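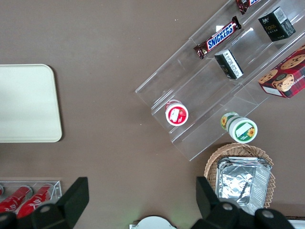
Figure 1. Clear acrylic tiered display rack and cream-colored tray on a brown tabletop.

February 22, 2025
By the Course Staff, Retail Space and Display

Unit 4 Handout: Vertical Display and Sight Lines

1. Scope

This handout covers the arrangement of small goods on counters and low tables. Wall shelving and floor gondolas are treated in Unit 5. Read it together with the Rurnetti store plan distributed in Unit 3, as the exercises at the end use the same counter dimensions.

2. Terms

Footprint: the area of the counter covered by a fixture, measured at its widest outline.
Rise: the vertical distance from one step of a tiered fixture to the next.
Run: the usable depth of one step, front to back.
Facing: one unit of product visible from the customer side. Units stacked behind it are depth and are not counted as facings.
Dead zone: any part of a step that cannot be seen from the standard viewing point.

3. Why goods are tiered

On a flat counter the front row hides part of every row behind it. The amount hidden depends on the height of the goods, the spacing between rows and the height of the viewer's eye. Raising each row restores the view of the labels but takes away some of the stability and makes restocking slower. A tiered fixture is therefore a trade between visibility and handling.

For goods of equal height, the rear row is fully visible when the line from the eye to the bottom of the rear item clears the top of the front item. Let h be the height of the item, r the rise, d the horizontal distance from the top front edge of the front item to the face of the rear item, and a the downward angle of the sight line. The condition is

r + d tan(a) >= h

If d is measured from the back edge of the front item instead, the result is stricter for flat-topped goods and should be used for boxes. Bottles with narrow necks may be treated with the first form, although the shoulder of the bottle should be checked separately.

Worked case. Boxes 60 mm high stand on a fixture with a rise of 20 mm. The remaining 40 mm must come from d tan(a). At a sight angle of 45 degrees, tan(a) is 1 and d must be at least 40 mm. At 30 degrees, tan(a) is 0.577 and d must be at least 69.3 mm. The lower the angle, the more depth the fixture needs. This is the usual reason a display that works for standing customers fails for seated ones.

4. Partial visibility

Full visibility is seldom required. If the label occupies only the upper half of the package, replace h with the height of the bottom edge of the label above the step. In the worked case, with the label starting at 30 mm, the condition becomes d tan(a) >= 10 mm, and a much shallower run is acceptable. Students often apply the full height by habit and specify fixtures that are too deep for the counter.

5. Orientation

A fixture placed square to the counter edge gives equal viewing to customers directly in front. Turning it favors traffic from one side and leaves triangular areas of counter that are hard to use. Record the angle of any turned fixture on the plan. Footprint for a turned fixture is taken as the enclosing rectangle aligned with the counter.

6. Notes on the Mimus plan

The Mimus counter is 2000 mm long. The register takes 807 mm at the left end, leaving 1193 mm for display. The plan sold with the Anow fixture set gives outside dimensions only; subtract wall thickness before computing run.

7. Exercises

7.1 Using the Mimus counter, find the largest number of fixtures 240 mm wide that fit with a gap of 60 mm between neighbors. No gap is needed at the ends.

7.2 Repeat the worked case for boxes 80 mm high with the same rise, at both sight angles.

7.3 The Procházka layout from Unit 3 uses a single flat row. Propose a two-step replacement and mark the dead zones for a sight angle of 30 degrees.

Submit drawings at 1:10 with all dimensions in millimeters. The revised tables issued in August replace the ones printed in the reader.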